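4.2 Separação de peças leves em recipientes transparentes

A tarefa consiste em transferir peças finas e flexíveis, em tons de verde-claro, do tampo de madeira para recipientes de plástico transparente. O conjunto Arstead reúne 1454 episódios, anotados segundo o protocolo de Thepsuriya. Na Figura 2(a), o recipiente menor já contém várias peças amassadas, e outra permanece estendida sobre a mesa.

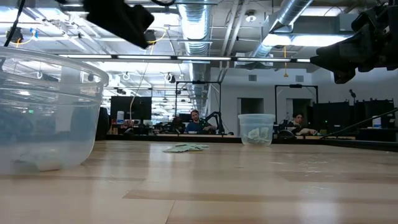 Como se define o fim de um episódio? O episódio termina quando a última peça solta é depositada ou quando se esgota o tempo previsto no protocolo.

A disposição inicial não é padronizada. As peças são lançadas em monte, com sobreposição arbitrária, e a contagem por recipiente só é feita no encerramento. Na Figura 2(b), o monte ocupa a região central do tampo, com dois copos transparentes em posições distintas. 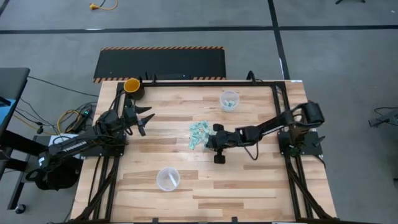

Por que usar recipientes transparentes? A parede translúcida permite estimar o nível de preenchimento a partir de uma vista lateral, sem pesagem intermediária.

A sobreposição é a principal fonte de erro de anotação. Peças dobradas umas sobre as outras — caso frequente no centro do monte — foram registradas como unidade única em 26 episódios. A Figura 2(c) mostra peças sobrepostas em ângulos diferentes, com impressão verde-escura. 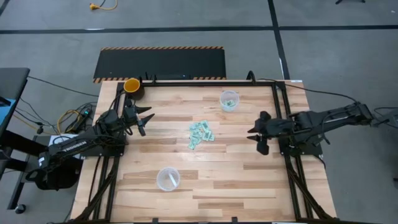 Esses episódios foram reanotados em setembro, com o critério de borda visível: cada borda livre conta como uma peça. A mesma regra foi aplicada ao subconjunto Misby, no qual as peças são mais rígidas e a ambiguidade é menor.

Figura 2. Separação de peças leves: (a) vista lateral; (b) monte e copos; (c) sobreposição das peças.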